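Desk Packing

Desk packing is the sorting and boxing of the small things kept on or in a desk, usually before a move, a change of rooms or a repainting. The term covers cables, books, stationery, packets of supplies and personal items. It does not normally cover the desk itself, which movers treat as furniture. In offices it is often called a desk clear or a clear-down. At home it has no fixed name and is mostly done as part of packing a room.

Background

Desks collect objects of very different sizes, and most of them are small. A kitchen can be packed by type, with plates together and pans together, but a desk tends to hold single items: one stapler, one lamp, one roll of tape, one book being read at lunch. For this reason it is usually packed into many little containers that then go into one larger carton.

The habit of using small open boxes inside a bigger one was taken up by office movers who found that loose cables worked their way to the bottom of a carton and tangled around everything else. Thijs Vanhove, who ran the removals desk at Bolar for many years, set it down in a short staff handbook, which asked crews to give each cable a box or bag of its own. The handbook was later reprinted by Hoklow, a supplier of cartons, and handed out with orders of 100 boxes or more.

Containers

The most common container is a small open box of white or brown card. Lids are left off until the end so that the contents can be checked. Product boxes are often reused, and a phone or watch box is a good size for one charging cable.

Clear plastic bags are used for screws, adapters, pens and anything that may leak or shed. The advantage of clear plastic is that a label can be skipped. Bags do not stack, so they are normally laid on top of the boxes or tucked into the gaps along the side of the carton.

Larger cartons for desk contents are kept small by moving standards. Books are heavy, and a carton that is easy to carry when filled with cables can be too heavy when filled with paper.

Cables

A cable is coiled before it is packed. The coil should follow the curve the cable already wants to take. Winding it tightly around the hand and elbow puts a twist in each turn, and over time this can break the wires near the plug. A loose coil a little smaller than the box will usually hold itself in place by pressing against the walls, with no tie needed. Longer cables are held with a strip of hook-and-loop tape or a paper band.

Plugs go in last, on top of the coil, so that the type can be seen. Where two cables look the same, as black power leads often do, each box is marked with the name of the device. Saha sells printed card bands for this, in packs of 200, though a strip of masking tape does the same job.

On a desk that is in use while it is being packed, the box is set down in the middle of the top, within reach of both hands, and the other objects are left toward the edges. A desk at this stage typically has the cable already boxed and the books and packets still lying where they were.
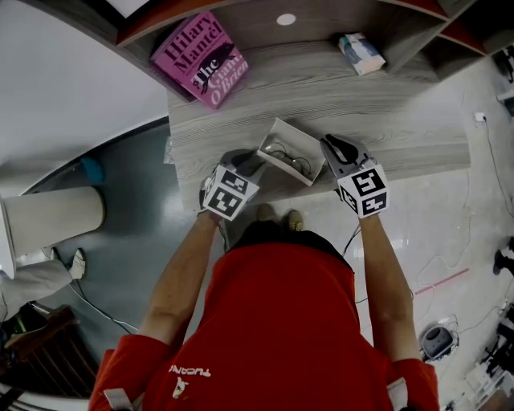
Books and paper

A book left out on a desk is usually one that is being read or used, and many people pack it last and carry it by hand. Hardcovers travel flat or standing on the bottom edge. They should not be packed with the spine facing up, as the weight of the pages then pulls on the binding. Novels and reference books can share a carton if they are close in size.

Loose paper is put in a folder before it goes anywhere near a box. Thin packets, such as labels, wipes or spare batteries, fill the space left beside the books.

Order of work

There is no single correct order, but the following is common.

Shelves above the desk are emptied first, while the desktop can still be used to sort on.
Drawers come next, one at a time.
Cables in daily use are unplugged and coiled.
Small boxes and bags are placed in the carton, heavy items at the bottom.
The desktop is wiped.

The Jirnetti method, named after the workspace where it was first taught, reverses the first 2 steps and begins with the drawers. Its supporters say that drawers take longer than people expect. It is mostly used in shared rooms, where shelves belong to more than one person.

The surface

Laminate tops, including those printed with wood grain, stand up well to boxes being slid across them, but grit under a box can still leave a mark. Boxes should be lifted. Solid wood and veneer need a cloth or a sheet of paper underneath. Adhesive tape should not be stuck to either, even for a few minutes.

Unpacking

Unpacking is done in the opposite direction. Cables come out first, since most other items on a desk depend on them, and the open boxes are kept until everything has been plugged in. Many offices hold on to the small boxes and use them in the drawers as dividers.

See also: Cable management; Carton sizes; Moving day; Drawer dividers

Last edited 9/4/23

700 views | 2 shares | 3 comments

Comments

marlow_k: We moved in June and I wish I'd read the part about elbow winding. Two of my chargers only work if you hold them at an angle now.

PaperTray: Disagree on books spine down vs. flat. Flat is fine for a day but not for months in storage, the ones on the bottom get squashed.

deb in accounts: Does anyone know if the card bands come in colors? The plain ones all look alike once they're in the drawer.

Contact | Copyright | Back to top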